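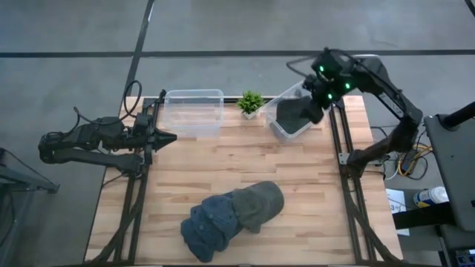

Light butcher-block top on a black metal frame.

Search the shop... Go

Tresero Board & Bench Oil, 308 ml tin

Hi, Ngân here! If you've landed on this page you probably own a butcher-block top, or you're about to, and you're wondering what on earth to put on it. I get asked this more than anything else in the shop, so I'm going to go on a bit.

Tresero is the oil I make for wood tops that get used every day: kitchen counters, islands, workbenches, desks, the big table in the garage where everything ends up. It's a blend of oil and beeswax, a bit thicker than straight mineral oil (think runny honey on a warm day), and it goes on with a rag. I started making it for my own counter, which I'd managed to turn gray around the sink in one winter, and then my sister wanted a jar, and then her whole street did. We've sold over 3,000 tins now and I still do the labels at my dining table.

What it does

It soaks in, the color of the strips comes up, and water beads on top for a good long while. Tops glued up from lots of different pieces are my favorite thing to oil, because the pale ones stay pale and the tan ones go a shade deeper and you suddenly see how mixed the wood is. It won't give you a shine. If you want a glassy, hard finish, you want a varnish, and I don't sell one.

It also won't fix a burn or a deep scratch. You'll have to sand those out first, sorry!

Putting it on

Clean the top with warm water and a drop of dish soap, then leave it overnight to dry. I mean overnight. I've rushed it and ended up with cloudy patches that I had to sand back.

If the surface feels fuzzy, go over it lightly with fine sandpaper, always along the planks and never across. Wipe up the dust with a dry cloth.

Pour a small puddle in the middle and push it outward with a rag until everything looks wet. Get the edges and the end grain too, which will drink far more than you expect. Leave it for 30 minutes, then wipe off whatever is still sitting on top and buff with a clean rag. Next day, do it again. New wood wants two coats, and an older top that's already been oiled usually needs just the one.

Please do the underside as well, at least once! I know, it's a pain, and you'll get oil in your hair. But wood that's sealed on one face and bare on the other likes to cup, and then you've got a rocking table and I've got an email about it.

Tops on metal frames

I get a lot of questions about these, now that so many people are bolting a wood top to a metal base. It's a nice strong way to build a bench and I'm all for it. Just remember that the wood gets a little wider and narrower through the year and the metal doesn't care. Use slotted brackets, or drill the holes in the frame oversized and put washers under the bolts, so the top can creep. Mine at home was screwed down tight and by March it had a crack I could slide a playing card into.

Wipe any drips off the metal while they're fresh. Dried oil on a black frame leaves a sticky brown spot that collects every bit of lint in the house. Same goes for concrete floors, which will hold an oil stain practically forever. Put down an old sheet.

How often

When water stops beading, it's time. My kitchen counter gets a coat every couple of months, and my desk gets one when I remember.

Rags

Lay used rags flat outside to dry before you throw them away. Don't ball them up in the trash, they can heat up by themselves and catch fire.

Details

Size: 308 ml
Scent: faint honey, gone in a day or so
Contains: plant oil, beeswax
Storage: lid on tight, out of the sun. If it goes thick in the cold, stand the tin in warm water and stir.

Stock note, 7th October: the new batch is poured and going out this week. If you were on the waiting list, yours is in the first boxes. The lids are silver this time instead of black, same oil inside.

Not sure how many tins to get? Send me the length and width of your top and I'll tell you. I'd much rather you bought one and came back for another than had three going stiff in a cupboard.

You might also like
Stindus edge scraper
Quách cotton rags, bundle
Ponov sanding block, fine
Tresero wax stick for small dings
Slotted tabletop brackets, black

Contact Ngân Đinh | Shipping and returns | © Tresero | Back to top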